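Notebook, bench 2, August
Kept by Pallavi, additions by whoever has opinions

9:40. Picking up the question from last time: does the policy care how tidy our demonstrations are? Tudor says yes, obviously. Kiprono says no, obviously. Both of them have been saying it since spring and neither had run anything, so I ran something.

Setup as before. Two hand-held grippers, one operator, everything over the white board. The Neltano split has 3,046 demonstrations in it after Kanini's cleanup script. The script drops anything with a tracking gap on either hand, and it threw out 404, which I think is too many. I looked through a handful of the rejects and several were perfectly good demos where one gripper sat still for a while. Standing still is apparently suspicious behavior. Kanini is going to loosen the threshold and I will stop forwarding her clips with question marks in the subject line.

Method, so I can't pretend later that it was something else:

Train one policy on 2,000 demos drawn at random from the clean set. Train a second on 2,000 drawn from the same set but ranked by path smoothness, best first. Same seeds, same schedule, same everything. Run both on the same start poses, 3 seeds each. Score on whether the part ends up within tolerance, plus a separate count of regrasps. Wálter scores and doesn't know which policy is which. He claims he can tell anyway. We'll see.

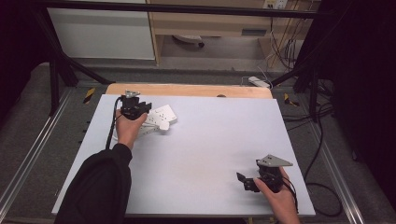 The worry with ranking by smoothness is that it quietly ranks by operator. Tudor moves like he's icing a cake. I move like I'm late for a bus. If the smooth set is mostly Tudor, then the experiment measures Tudor, and he does not need the encouragement. Checked the split: he is overrepresented, though less than I feared. Noted it in the Magesa sheet under "known problems," a tab that now needs its own scroll bar.

14:15. First results. On placement, the random set wins. It isn't close on the awkward start poses, where the smooth policy goes straight in, misses, and then hovers with great composure over the spot where the part should have been. The random policy misses too, but it backs off and tries again. My best guess is that the rough demos contain the recoveries, and ranking by smoothness throws the recoveries away. Kiprono has been told. He was gracious for almost a minute.

On regrasps the smooth policy looks better, but only if you count the runs where it gave up. Drop those and the gap shrinks to where I wouldn't defend it in front of Ornis people, or in front of anyone who'd had coffee.

Wálter's blind guesses: wrong on two of the three seeds. He'd like it recorded that the third was very convincing.

Things I don't trust yet:

– The smoothness score uses both hands averaged. A steady left hand can hide a frantic right one. Should be scored per hand, then take the worse.
– Start poses were picked by me. I may have picked mean ones.
– Plavex calibration was done before lunch and not repeated after. Tudor swears nothing moved. Repeat it regardless.

Next: a third training set, smooth demos plus only the rough ones that include a regrasp. If that matches random, the recovery story holds up. If it doesn't, I have a nice explanation and no evidence for it. Kanini can tag regrasps from the jaw-width signal, and she says the code is half written, which from her means it works and has no comments.

16:50. Training started on the third set. Do not restart the machine. Tudor, this means you.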